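Looking After Scooter and BMX Bearings in a Home Workshop
By Bethel Kumsa
May
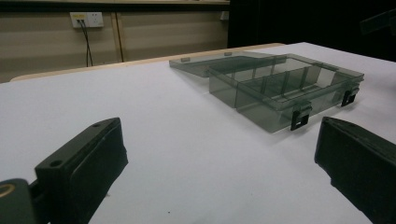 Before you start

Cover the bench with an old towel so that small parts stay where they land. Take a picture of each wheel or hub with your phone before you pull it apart, especially the order of the spacers. Scooter wheels have a spacer between the two bearings and it is easy to put the wheel back together without it. The axle bolt then squeezes the bearings and they wear out fast.

Keep front and rear parts separate. A box with dividers works, and so does a muffin tin.

Getting the bearings out

On a scooter, undo the axle bolt and slide the wheel free. Push the spacer slightly to one side with a thin screwdriver, then tap the far bearing out through the middle. Work around the inner ring a little at a time. If it won't move, put the wheel in a warm room for an hour and try again. Don't use a propane torch on a urethane wheel.

BMX hubs vary. If yours has sealed cartridge bearings, leave them in place unless they grind or have side play. Pressing them in and out does more harm than riding on them for another season.

Cleaning

Pry off the rubber shield with a sewing needle, lifting from the inner edge. Metal shields held by a C-clip come off the same way once the clip is out. Some metal shields are pressed in for good, and those bearings get replaced when they go rough.

Put the open bearings in a glass jar with enough citrus degreaser to cover them. Swirl, wait ten minutes, swirl again. Pour off the dirty liquid and repeat until it stays clear. Rinse with isopropyl alcohol and set them on a paper towel to dry. Don't spin them with compressed air. Dry bearings spun at high speed can get damaged, and parts can fly off.

Have a window open for all of this, and keep it away from the water heater.

Oil or grease

Park riders who clean often can use 2 drops of light oil per bearing. Anyone who rides in the street or through puddles is better off with a thin smear of grease. It feels slower when you flick the wheel by hand, and you won't notice it once you're rolling.

I use the Adis light oil in the small bottle. The Yeo grease is fine too, but the tube splits at the fold, so store it in a zip bag.

Putting it back

Press each bearing in by its outer ring. A socket of the right diameter and a vise will do it. Fit the spacer before the second bearing goes in. Tighten the axle until the side play is gone, then check that the wheel still turns freely. Recheck the bolt after the first session.

Write the date on a strip of masking tape and stick it under the deck.

Comments

Jirayu Chaimongkol
Mineral spirits work as well as citrus and cost less. Take the rubber shields out first, mine swelled up and wouldn't go back in.

Kedir Sisay
What size socket for a standard scooter bearing?

Bethel Kumsa
The outer ring is 22 mm. Pick a socket that measures just under that on the outside and sits flat on the ring.

Bahman Parsa
My son's back wheel had no spacer in it at all. Nearly 50 dollars in bearings before I found out.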